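Workshop notebook, Heketeo draft two
3 Jun 2020

Read the whole thing again in two sittings, all 233 pages, and I have a lot more to say than I did last time, so bear with me (Ming-te, skip to the chapter eleven bit, I know you will).

Quick catch-up for Shaimaa, who only has the first draft. The girl is still sixteen and still called Ines, and she still wakes up on the ferry to Heketeo with a year missing. What's changed is that her brother now remembers that year and she doesn't. In draft one neither of them remembered anything, and they spent eight chapters asking each other questions neither could answer. Much better now! The minute he steps around a subject at breakfast you want to grab him by the collar.

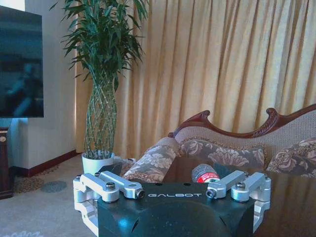 The opening chapter works. I'd leave it alone except for the dream, which I've now crossed out in pencil for the second time. Sabina likes the dream. Sabina, I love you, but we meet Ines asleep, then we meet her dreaming, then we meet her waking up, and by then we're on page nine and the ferry hasn't docked. Start with the horn and the smell of diesel. The dream can come back when she's in the boarding house at Jollilmont, where there's an actual quiet night to fill.

Rules of the missing year, as I understand them after this read:
The island keeps one year from everybody who leaves it.
You get it back if you return before your next birthday.
Somebody who stayed behind can tell you about it, but you won't believe them.

That third one is new and I think it's the best idea in the book. It also breaks chapter six, where Ines believes old Slaoui right away when he tells her about the fire. Either she doubts him or he has to be wrong about something. I'd go for wrong. He's a fun old liar and it would give him more to do in the second half, where he mostly pours coffee.
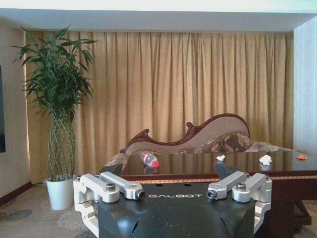
Cover talk, since Latifa asked and I keep forgetting to write it down. She has three roughs. The one with the lighthouse looks like every other island book on my shelf, and the one with the girl's face is too romance for a story where the big kiss is on page 200-and-something and gets interrupted. I'm for the plain type one. My vote on lettering is white capitals with plenty of air between them on a charcoal ground, the way GALBOT is set on the gripper housing up there, and then Ayana's name small at the bottom. It would still read at thumbnail size, too. Latifa's worried plain type looks like a grown-up thriller. Maybe! Could we try a single wave line under the title?

Chapter eleven. Okay. This is where Ines goes back to Tivov to find the teacher, and it runs 29 pages with no brother in it. Every time he's off the page the book gets slower, and here he's gone for the longest stretch of all. I tried a read-through with the teacher's long letter taken out and the chapter holds together fine. We lose the bit about the school play, which I'll miss, but the two lines Ines needs from the letter could be written on the back of the photo.

Ming-te's idea was to let the brother phone her at the station. I was against it when he brought it up and now I've come around. One short call, bad line, he says the wrong name. That's plenty.

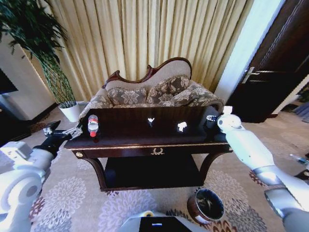 The ending

I cried, so there's that. I also think she decides too quickly. She has the ferry ticket in her hand for half a page, then she's on the deck. We've waited the whole book to see if she'll give up a second year to get the first one back, and I wanted to sit on that dock with her for a while. Ayana, you write waiting really well (the hospital corridor!), so please do it again here.

Also the gulls. There are so many gulls. I'd keep the one that steals the sandwich.
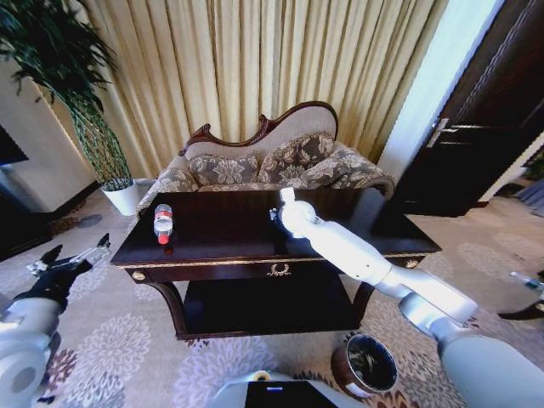
Bottle with the red and white label on the dark table with the gold edging.

Still to do on my side: type up the line notes for the first 100 pages and get them to Ayana, check the birthday dates against the ferry timetable in chapter four (I think Ines turns seventeen twice), and send Shaimaa draft two so she can stop guessing. Ayana would like a clean third draft by August. The timeline needs sorting before anybody touches a comma, so that's where I'm starting.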